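## 4.2 Athletes who change sports in mid-career

Most earlier work on switching sports deals with children and teenagers. Adults who leave one sport after reaching a high level and start again in another have been studied much less, partly because there are few of them and partly because league records are kept by sport, so a player who moves drops out of one set of books and turns up as a beginner in the next.

We used the club registers from Brodden and Alolholm, which share a membership number across all sports. A player was counted as a switcher if he or she had spent at least two full seasons on a senior team in one sport and then registered for a senior team in another. The registers gave 164 such players. Of these, 128 agreed to be interviewed, and their answers form the basis of this section. Interviews were done by Hjørdis Sundqvist and Nadine Awad and closed on July 1, 2020.

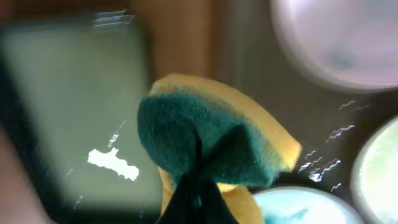 **Figure 3.** Kitchen sponge with a green scrubbing pad and yellow foam, bent in a black gripper.

The most common move was from handball to a racket sport, followed by track to soccer. Moves into baseball and softball were rare, and the players who tried them described the longest period of adjustment. Several said that their fitness carried over at once but their timing did not. One former handball captain told us she could outrun everyone on her new softball team and still could not hit a slow pitch until her second September.

Reasons for switching fell into a few broad groups. Injury was named most often. Boredom came next, usually in players who had won what there was to win at club level. A smaller group had lost a parent or coach who was closely tied to the first sport and did not want to go on without that person. Money was hardly mentioned, as would be expected outside the professional leagues.

We asked each player to rate the welcome they got from new teammates on a scale from 1 to 10. Ratings were lower for players who had been well known in their first sport. Mansour and Henriques reported the same pattern in their study of the Twal clubs, where known players were at first suspected of taking a roster spot for the attention. In our interviews this feeling faded after the first season for almost all of those who stayed. 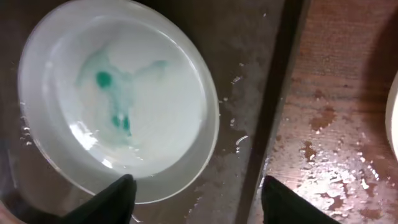
Did players who switched go back to their first sport later?

Most stayed in the new sport or stopped competing altogether. The few who returned had usually left because of an injury that later healed, and they tended to rejoin at a lower level than the one they had left.

Coaches were not interviewed, and the registers do not show playing time, so we cannot say whether the switchers were used as regulars or as reserves. The Kunik register does record minutes played, but it covers only one sport.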